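Home Topics Animals Space Everyday Stuff Quizzes Grown-ups

Search Brevport Kids... Go

We use cookies to remember which pages you liked. OK / Change settings

How does cloth get made?

Look at your sleeve. Really close, nose nearly on it. See the tiny lines? Those are threads, and there are loads of them. Quick tour of how they got there.

First, fibres. A fibre is a very thin hair of stuff. Cotton fibres grow in fluffy puffs on a plant. Wool comes off sheep. Polyester is made in a factory -- melted plastic squeezed through tiny holes, a bit like a shower head.

One fibre on its own is weak. Snap! But twist lots together and they grip each other. That's spinning, and what you get is yarn. Try it with cotton wool. Pull a bit out, twist, keep twisting. Now tug it. Much stronger.

Then two main ways to turn yarn into cloth.

WEAVING. Threads go up and down (the warp) and more threads go across (the weft). Over, under, over, under. Woven cloth is usually firm and dosen't stretch much. Good for sofas, jeans, tents.

KNITTING. One long yarn, made into loops, and each loop pulled through the one before. Loops can open up and spring back, so knitted cloth streches. Good for socks and jumpers. Most T-shirts too, just with very small loops.

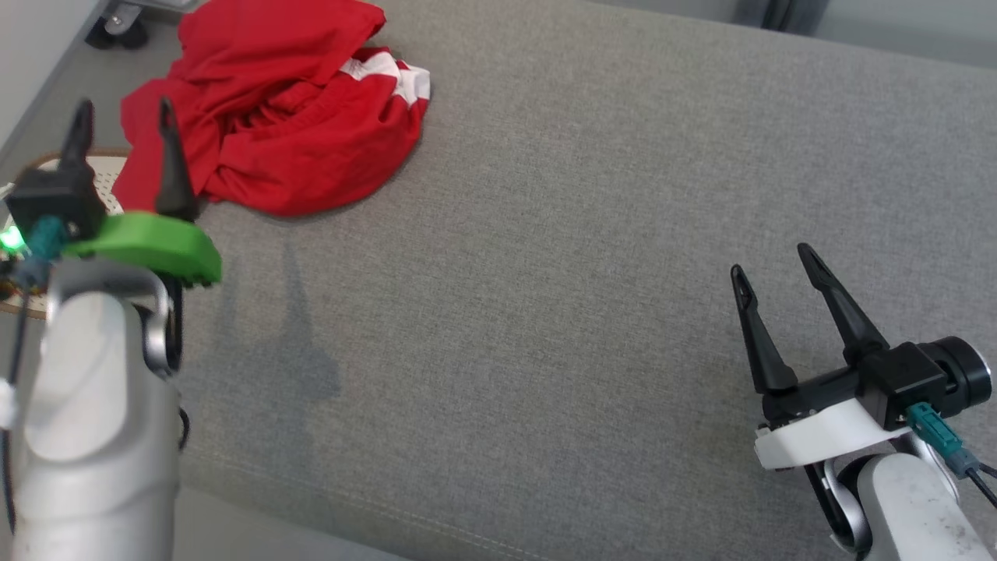 Red and white cloth on a grey woven cover.

Why does cloth crease? Fibres bend when you scrunch them, and some stay bent. Cotton is bad for this. Wool is springy so it bounces back better. An iron warms the fibres so they can go flat again -- grown-up job, that one.

And colour? Dye soaks into the fibres. You can dye the yarn first, or the whole cloth after. Printing is different, the colour mostly goes on one side. Turn a printed top inside out and check.

Want a go? Cut 36 strips of paper, half one colour, half another. Lay one lot side by side, weave the rest through. Tape the ends or it all slides about.

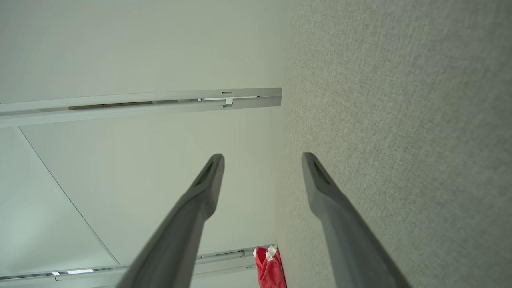 Taras Dovhaniuk wrote in to say his class used old wool instead of paper, and it came out wonky because they pulled too tight at the sides. "Leave it a bit loose and it stays square," he says. Good tip. Ours went wonky too.

Next page: where do buttons come from?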